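Home and office cleaning: questions we get asked

Is Kustier worth paying for over a cheaper cleaner?
Depends. If your place is small and you're tidy, probably not. We'd sooner say so than sign you up for a year.

What does a standard visit cover?
Floors, bathrooms, benches and bins. Microwaves are wiped out inside on every visit. Ovens cost extra, whatever the old flyer says.
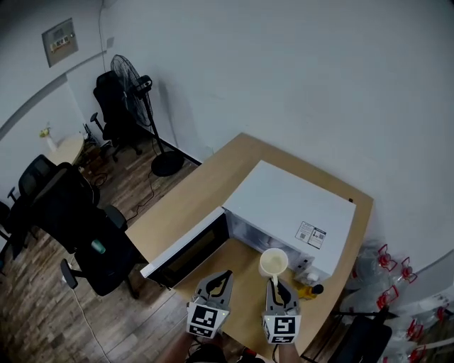

Microwave with the door open and a mug in front.

Do you use "green" products?
We use Sirer for most surfaces. The label makes big claims about the environment and we can't vouch for all of them. It cleans well and doesn't smell much — that's as far as we'll go.

Will I get the same cleaner each time?
Usually. Any company that promises "always" has never had staff call in sick.

Do you clean offices?
Yes, in Filel and Châu, with a minimum of 2 hours. Desks are only wiped if they've been cleared. We don't move papers or equipment.
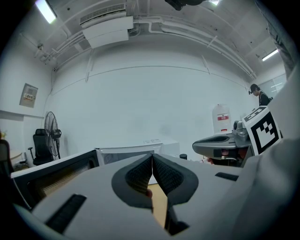 Workspace with a white table and low cabinet.

How much notice do I need to give to cancel?
24 hours. After that we charge half.

What about your satisfaction guarantee?
We dropped the word in July. Most guarantees in this trade are full of holes, and ours was too. Ring us within 3 days and we'll come back and redo the job at no charge.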